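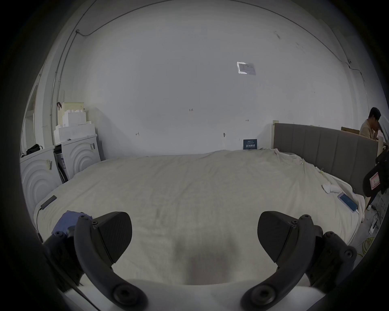

Debashish Sikder: are you still getting the slip with the textured pads, or only after the firmware update? Same thing on my Pernomard pair, went away once I re-zeroed the fingers.

Reply: before and after. Re-zeroed 2 times, no change. Thin cloth creeps out on the fold side, log shows error 357 then the width reading freezes. Swanepoel controller, stock settings otherwise. Trying the blue cloth on the bed next, same grip force.
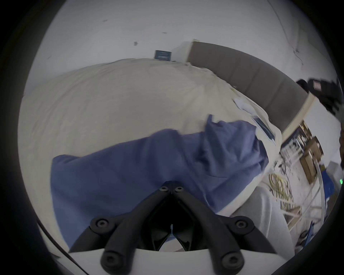 Step 2 - swap to the white units

Hallavitz pair, one per hand. Lights green on both. Left the pose rate alone so the logs line up. Heavier in the wrist than the black one, handle angle is better tho.
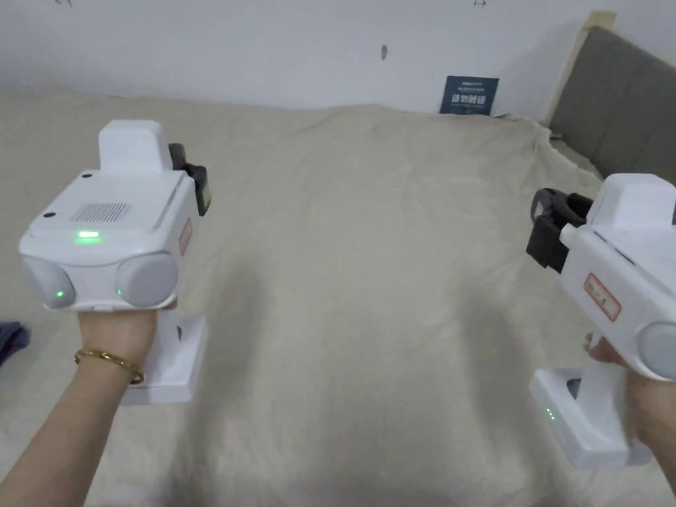

Photo: Plitthorpe bench notes

No 357 so far with these. Will set the controller buffer to 3000 and rerun the black gripper before I blame the pads. Pls keep ticket open, dont merge with teh July one.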